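Last updated: April 3, 2023

Frequently asked questions: table clearing and wiping trials, Endadside test kitchen

What does this page cover?
Questions sent to Conder by people who run cafes, canteens and small workshops and want to know if a machine can take over routine chores. The answers refer to tabletop work only. Floors and dishwashing are handled on the Plollell pages.

Can a machine clear and wipe a table today?
In part. Picking up a rigid cup or a box from a known position is reliable enough to schedule. Wiping a flat surface along a fixed path is also reliable. Deciding which marks need wiping, and moving items out of the way first, is still unreliable.

Why is a mark on a table difficult?
A stain, a scuff and a knot in the wood can have similar contrast. Overhead light makes it worse. In a band of glare the camera records very little grain, and a faint mark inside the band may not register at all. Lowering the exposure recovers the bright area and loses the dark edges. Ravinder Ross, who maintains our vision code, recommends two exposures per view.

Why is clear glass a problem?
Depth sensors tend to read through it or return noise. The usual workaround is to treat any uncertain region as occupied and keep the fingers out of it. This protects the glass but leaves part of the table uncleaned.

What wears out first?
The finger pads. Motors and linkages last far longer. A pad with torn edges has less contact area, and grip force has to be raised to compensate, which tears the pad further.

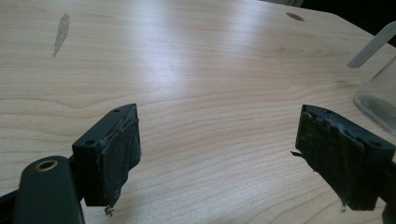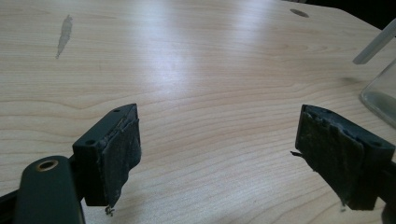 Both views: worn finger pads, open over a wood tabletop with a gray mark at upper left.

When should pads be replaced?
Inspect every 20 hours of operation. Replace both pads if either one shows peeling at the edge or loose fibers. Do not trim frayed material and continue. Fragments can drop onto the work surface, and in a food area that ends the shift for the machine.

Are new pads a standard part?
No. We cut ours from sheet stock supplied by Harahap. Allow 6 hours for the adhesive to set before loading the fingers.

How many fingers are needed?
Two are enough for cups, boxes and most hand tools. Wet cloths and loose paper are poor candidates for any two-finger design we have tested.

Is it cheaper than a person?
For mixed tables, no. A person clears, judges and wipes in one pass. For a single repeated item on a fixed layout, the machine can pay its way if somebody is nearby to reset it.

When will this page be revised?
Danang Goh is preparing results on glassware for September. Figures for cloth handling will be added when the test method is settled.

We use cookies to measure site traffic. By continuing to browse you accept our cookie policy.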